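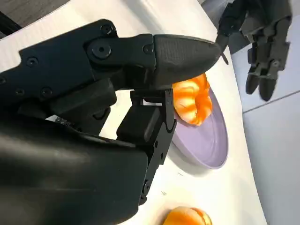
Can a robot do my chores yet? Your questions, my answers

Last updated Jul 1, 2024

I write a small newsletter about home and workshop automation, and the same questions land in my inbox over and over. I've put them all on one page so I can send people a link instead of typing the same reply at midnight. I'm not an engineer. I spent years fixing commercial dishwashers, and now I go and watch robots try to do the jobs I used to see people do in kitchens and small factories. Ask me things, I love it!

So, can I buy a robot that does the dishes?

No. You can buy a dishwasher, and it's brilliant, and it's been a robot in every way that matters for decades. What you can't buy is the thing that scrapes the plates, loads them, notices the wooden spoon shouldn't go in, and puts everything back in the right cupboard. Labs can show bits of that. I've seen a plate go into a rack very nicely. I've also seen the same machine try the same plate from a slightly different angle and shove it off the bench.

Why is picking things up such a big deal?

Because everything in your house is a different shape and hardly any of it was made with robots in mind. Grab a prawn off a plate and think about what your fingers are up to. It's curved, so there's no flat side to hold. The plate has a rim that gets in the way. Squeeze too hard and you've got mush, too soft and it's on the floor. You've sorted all that out before you've finished your sentence, and a machine has to work out every bit of it.

Is that why they practise with toy food?

Pretty much. Toy food has the awkward shapes without the smell, and it's the same shape tomorrow as it is today, so you can run one task again and again and compare. A plastic shrimp won't go off while somebody is changing a setting. The catch (and I bring this up every time I'm shown a demo) is that plastic is kinder than the real thing. It isn't slippery with garlic butter. If a hand can move a toy shrimp, good, that's a proper step, but I'd want to see the wet one before I got the guests around.

Do they need hands like ours?

Depends who you ask, and they'll argue about it until the pub shuts. Fingers with joints are lovely for odd shapes, and our homes are full of handles and lids sized for people. But joints mean screws and hinges and motors, and every one of those is something that can work loose. A simple two-jaw gripper or a suction cup is cheaper and tougher, and for boxes on a line I'd take the suction cup every day of the week. For a kitchen drawer? Fingers, I reckon. I've changed my mind on this twice already.

And is two hands better than one?

For people, obviously. Try opening a jar with one. For machines it adds a whole new headache, as each arm has to know where the other one is, and small tables get crowded fast. Plenty of jobs can be done one-handed while the other waits its turn. Folding is where you truly want both.

What about laundry, then?

Getting better! Towels and T-shirts laid out flat are in decent shape. A basket of mixed washing with an inside-out hoodie and one sock is still a slow old business. I sat through a session at Valcárcel in March and came home and did my own folding with a lot more respect for myself.

Are shop floors further along than homes?

Miles ahead, and it's mostly because the floor can be arranged to suit the machine. Zyanya Huerta runs packing at Kondwood, where they make flat-pack shelving, and she let me hang about for a day. Their arm puts bags of fittings into cartons, 640 cartons on a good shift. The bags come down the same chute, the same way up, under the same lights. When I asked her what would happen if I tipped a bag on its side she said, "Please don't." Your kitchen bench is all bags on their sides.

How do they learn a job?

A few ways, but the one I see most now is copying. A person steers the arms through the task, the machine records it, and then it has a go by itself. People ask how many tries it takes and I can't give you a proper number. The folks at Ruter told me they started with 100 runs of one tabletop job and then wished they'd moved the plate around more between goes. Variety seems to count for heaps. If the plate is always in one spot, you've taught it the spot.

How do I tell a good demo video from a dodgy one?

My checklist, such as it is:

Look for a "sped up" label in the corner, and be suspicious if there's no clock or person anywhere to judge the speed by.
Look for cuts. One long take is worth a lot.
Ask whether someone is steering. There's nothing wrong with it, but it should say so.
Ask what happened on the tries you weren't shown. Mikano sent me their misses along with the good ones and I've had a soft spot for them ever since.

Should I wait for one before I redo my kitchen?

Please don't! Get the kitchen you want. Decent lighting and a clear bench will help whatever turns up later, and they'll help you in the meantime.

What would you trust one with today, in your own place?

Vacuuming and mowing, and I already do. Clearing toys off a low table with me sitting right there, maybe. Anything with a flame, a knife or my grandmother's teapot, not a chance.

Can I send you a question?

Yes please. Use the contact form and tell me what the chore is and how your place is set up, colour of the benchtop and all if you like. Shiny surfaces can cause a fair bit of grief, so that's a useful thing for me to know.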